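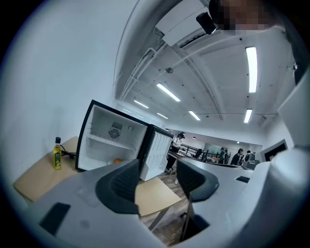
无人机音乐（drone）现场到底要不要戴耳塞？戴了还算听过吗？

下周要去听一场持续音演出，场地叫Grutiletti，以前是个仓库，据说低频能把裤腿吹起来。票上写着两套曲目，中间不休息。朋友劝我带耳塞，可我花钱就是去听那些细微的音高变化的，塞上两团海绵，跟隔着墙听邻居家的洗衣机有什么区别？另外，这种演出中途能不能出去上厕所，求有经验的人说说。

发帖：Nusrat Fakir
9月9日

Jahangir Debnath
戴。但别戴海绵的，戴音乐用的滤波耳塞，各频段衰减得比较平均，声音整体变小，细节基本还在。海绵那种主要把高频吃掉，剩下一锅粥，你说的洗衣机就是这么来的。

我自己听这类现场快十年，前几年年轻气盛不戴，觉得戴耳塞的都是来凑数的。八月份在Coststead听了一场，台上那位一个和弦按了将近40分钟，散场以后我耳朵里自带返场，一直返到第二天中午，还没收我钱。从那以后耳塞就挂在钥匙圈上了。

几点具体的：

进场前就塞好，给耳朵几分钟适应。等声音大了再手忙脚乱地掏，全场都会听见你那个小铁盒的盖子，而且多半正赶上最安静的那一段。

低频有一大半是靠身体听的，胸口、地板、椅子腿都在传，耳塞挡不住这部分，所以你担心的“没听过”不太会发生。想感受明显一点就脱鞋，前提是你对袜子有信心。

站位比耳塞还要紧。低频在房间里有驻波，挪两步可能就是另一首曲子。Grutiletti我去过，靠左墙那根柱子后面低音厚得吓人，正中间反倒有点空。开场前后慢慢走一走，找个舒服的地方再坐下。别贴着音箱坐，贴着坐的人我见过，都很有主见，也都听不见别人劝。

厕所：能去。这种曲子你出去五分钟，回来还是那个音，只是泛音换了一批。走的时候挑声音大的段落，门用手扶着关。那边厕所门的铰链会叫，音高还挺准，有一次我以为是演出的一部分，认真听了半天。

上面那场在Coststead的演出我也在，没戴，没事。因人而异吧。别被吓着了，买张靠后的票就完了。
——Lenz

Jusier
补充一下，楼上说“没事”的那位，我坐他旁边，散场后我问他去不去吃面，他回答我“九点半”。

我给两三个小场地调过音，说点调音台这边的看法。没有哪个靠谱的调音师会因为观众戴耳塞不高兴，我们自己就戴。入口处常有一盒免费的，是海绵的，应急可以，比硬扛好，记得揉细了再塞，往上提一下耳廓，塞进去以后按住30秒等它胀开。多数人只是把它搁在耳朵门口当装饰。

滤波的那种不用买太贵的，盯着衰减曲线看，越平越好。至于包装上印的“还原录音室级体验”之类的话，当诗读。买回来先在家放张唱片试试大小，不合适的话听到一半会自己往外爬，每隔几分钟就得按一次，旁边的人会以为你在跟总部联系。

要是中途觉得耳朵发闷、发胀，或者听人说话像隔着水，就出去站一会儿，别为了票价硬撑。第二天还在响、过了一两天也不退，去挂耳鼻喉科，别在帖子里问我们。

还有，演出里静音的地方别急着鼓掌。没完呢。上次有位大哥带头鼓了三回，第三回台上那位抬头看了他一眼，然后又演了二十分钟。

Nusrat Fakir
谢谢各位，滤波的已经下单了，袜子也准备了新的。柱子后面那个位置如果被人占了，是不是就是你们当中的谁？

Jahangir Debnath
柱子后面是我的。你可以坐柱子右边，声音差一点，能靠背。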